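Odwood Community Kitchen
Minutes of the general meeting, 18 Aug 2024

Present: Danilo Umali (chair), İlker Yazıcı, Noel Tiongson, Amado Bautista
Absent: Mark Anthony Navarro

Minutes of the previous meeting were approved with one spelling correction.

1. Money
Balance is $1,940. The Kusuma rent for the fall is paid. Noel asked for $300 to restock dry goods. Approved.

2. Walk-in cooler
The door seal is worn again. Amado got a quote of $800 from Gornow, parts and labor. İlker wants a second quote before anyone signs. Amado will call Girkex.

3. Saturday lunches
Start time moves to 11:30. Pasta stays on the menu through the fall. Danilo will change the sign on the front door.

4. Small equipment
Members were asked to put things back on the shelf they came from. Noel will label the shelves.

5. Parking
The side lot is closed for paving until further notice. Use the street.

Next meeting: date to be set by email. Mark Anthony to take minutes.

Meeting closed at 8:10 p.m. 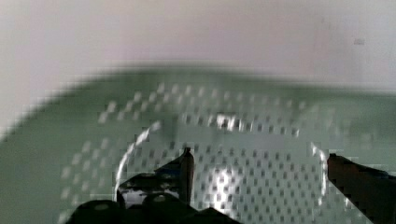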